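1/ Glenys Nuttall asked how we set the colour temperature in the Sarnside hall, so I've put the notes in one place. Mostly lighting, some wiring.

2/ The old fittings were fluorescent tubes on magnetic ballasts. Two circuits, one switch each, no dimming. The hum was audible from the back row.

3/ Replacements are LED battens at 4000 K. I'd have gone warmer, but the hall is used for sewing classes in the daytime and people need to see thread colours.

4/ Colour rendering matters more than colour temperature for that sort of work. A cheap 80 CRI lamp makes navy and black look the same. Pay for 90 or better and check the R9 value, as saturated red is where cheap lamps fall over.

5/ Dimming is by a wall controller at the door. Below 15 per cent the first drivers flickered. Lambros Tsakiris swapped them for a different model and the flicker went.

6/ Stage end is separate. Coloured LED wash, each channel on its own fader. Red and blue up with green off gives magenta. Skin looks odd under it and white paper takes on the full tint, so don't try to read a script there.

7/ Total for the hall came to roughly $2,000 in fittings, labour not included. The electrician's certificate is in the grey folder in the office.

8/ Still to do in August: emergency exit lights, and a label for the second breaker. 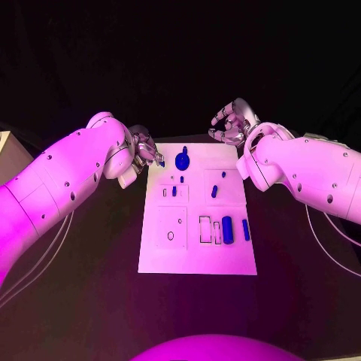 Can you put the new battens on an ordinary household dimmer?

Only if the driver is rated for phase-cut dimming. Ours aren't, so they run on a separate low-voltage control pair.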